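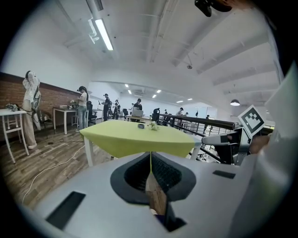 Table cover in yellow-green, shown on a table with white legs.

Dravulard Table Cover, yellow-green

Plain colored cover for work tables, reception tables, the spare one you drag out when people come by. Drops over the sides, corners hang soft. No clips needed.

Good next to brick, good next to white furniture. Small cup and a few white flowers and you're done.

Details
Color: yellow-green (only color right now, gray is comming)
Care: machine wash cool, hang up, iron on low if you care about creases
Weight: 2 lb folded
Sold singly or in packs of 9

Sizing
Measure the top first, then add the drop you want on each side, twice. People forget the twice. If you're between sizes go up. Round tables OK but the corners will hang lower, thats normal.

Shipping
Out of the Clernton stockroom, almost 40 left as of 5/22/21. Orders in before noon go same day. Packs of 9 ship in one box. Local pickup fine, ring first and ask for Si-eun Ham.

Returns
19 days, unwashed, fold it back up please. Stains from candle wax not covered.

From buyers
"Got two for our shared workspace, wood floor and brick so it was all a bit brown. Much better. One had a loose thread at the hem, snipped it." Oluwaseun Osagie
"Color is more yellow than I expected under our lights. Kept it."

Goes with
Kan bud cup, small
Filtatus table pad, cut to size (stops the cover sliding on slick tops)

Trade prices on request, use the contact form and say how many.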